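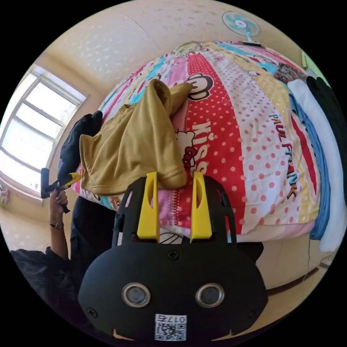 Work, Automation and the Employee
Handout 6: Housekeeping and linen work
Course leader: Laine Avotiņš
Revised December 23, 2020

6.1 Purpose of the session

The previous session dealt with automation in warehouses, where goods arrive in boxes of known size and the building can be arranged to suit the machine. Housekeeping is a different case. Rooms are furnished for the people who sleep in them, and clothes, towels and covers change shape each time they are handled. Students should come away able to describe which parts of such work may pass to a machine, which parts remain, and what new duties appear in between.

Before the session, please read the Zedar case in the course folder and bring written answers to the questions in 6.5.

6.2 The Zedar case

Zedar runs staff lodgings and short-stay rooms at Pradlow and Lill. At the time of the study it had 534 rooms and employed its own housekeepers at both places. In June the firm began a trial in which part of the tidying and folding work was to be prepared for robots. Eleven housekeepers at Pradlow were asked to spend part of each shift carrying out their usual tasks with a hand-held gripper in each hand. The movements recorded in this way are used to teach a robot how cloth is picked up, turned and laid down.

The housekeepers were set a target of 100 recorded tasks per week as a group. A task has a clear start and finish: one shirt lifted from a bed and folded, for example, or one towel added to a stack. Remaking a whole bed was first entered as a single task and later divided into four.

6.3 What changed in the work

Pace. Housekeepers work quickly with their bare hands and feel the cloth through their fingers. With two stiff fingers on each tool, a shirt must be approached by the hem or another edge that stands clear of the cover beneath it. Folding took longer at first, and several employees found that habits built up over many years were of little use. Supervisors had not adjusted the room allocation for this, and shifts overran during the first weeks.

Strain. Holding a tool upright in each hand loads the wrist and forearm. After complaints, Zedar limited recording to periods of 20 minutes, followed by ordinary duties.

Skill and status. Baiba Bite, senior housekeeper at Pradlow, was asked to judge which recordings showed good work and which should be thrown away. She did this for four months on her existing grade. Her written statement, which is in the course folder, includes this remark: "I was teaching, but the form still said cleaning." Her grade was reviewed after she raised the matter with the personnel office.

Variety. Project staff first asked for plain bedding, on the grounds that it would be easier for the machine. The housekeepers objected. Guests bring their own covers and leave clothing in heaps, and a robot trained on tidy rooms would have little to offer them. The request was withdrawn.

6.4 Points for the employer

Purnmont, a laundry contractor included for comparison, paid each participant a fixed sum of 750 for the recording period, in addition to wages. Zedar paid ordinary wages only. Students should consider whether recorded skill is part of the job for which a person was hired, or a separate contribution which calls for separate payment.

Written terms should state who may use the recordings, for how long, and whether they may be used to assess an individual employee. At Zedar the last of these was settled only after the trial had begun.

6.5 Questions for discussion

Which of the duties described in 6.2 and 6.3 would you regard as new work?

How should room allocation be set while a trial is under way?

Should an employee be able to withdraw recordings after leaving the firm?

Compare the position of Baiba Bite with that of the warehouse trainers in Handout 5.

6.6 Written work

Submit a note of two pages to Laine Avotiņš before the next session, addressed to the manager at Lill, where recording has not yet begun. Set out the terms you would recommend and refer to at least two points from 6.3.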